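3. Cups, stacks and the table

3.1 Why paper cups

Plain paper cups turned out to be the most rewarding thing we studied in this project. They cost next to nothing, every office in the Flisen building has a drawer full of them, and people rarely give them a second thought. Yet putting them away calls for a surprising amount of care! A cup has an open end and a closed end, a rim that catches, and a wall that gives if it is pressed too hard. Nested with others of its kind, it nearly disappears, adding only the height of its rim to the stack. We found this last property delightful, and much of the section is about it.

Our sorting task, which we call Niltarano after the break room where it was first tried, uses 2 wire holders and a supply of identical white cups. Cups start out on the tabletop. Each one has to be picked up, turned so that its bottom faces the ceiling, and lowered over the cups already in a holder. We did not tell people which holder to fill first, and they settled the matter in very different ways. Some kept the stacks level. Others built one up as high as they dared and only then turned to its neighbor.

Figure 3 shows the table with both holders in use. The stacks are uneven, one roughly twice the height of the other, and a single cup is still standing by itself on the left. The cup in hand is on its side, which is the moment we care about most: its closed end points right and its mouth points left, so it still needs a quarter turn before it can join a stack.

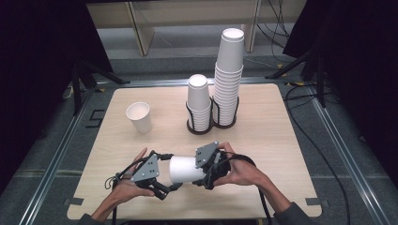 Figure 3. Stacking task with two wire holders. Cups in the stacks are nested bottom up; one cup stands open end up on the tabletop.

3.2 Height and the last cup

A short stack is forgiving. The holder wraps around its lower part and steadies it, and a cup that comes down slightly crooked will usually slide into line. A tall stack is another matter - most of it rises well clear of the wire, and a careless nudge at the top travels all the way down. Of the 229 placements we logged, 50 went onto a stack that the person had already described to us as "tall," and these were the ones people talked about afterward with real excitement.

Urmila Shukla, who ran the sessions at Onsri, suggested that we also note where the hand paused. This was a wonderful idea. Pauses came just above the top cup, where the rim of the new one has to clear the flat bottom below it. Once the rim was past, the cup dropped the rest of the way with hardly any guidance. We return to these pauses in Section 4, where they are compared with the Flevov sessions on nested bowls.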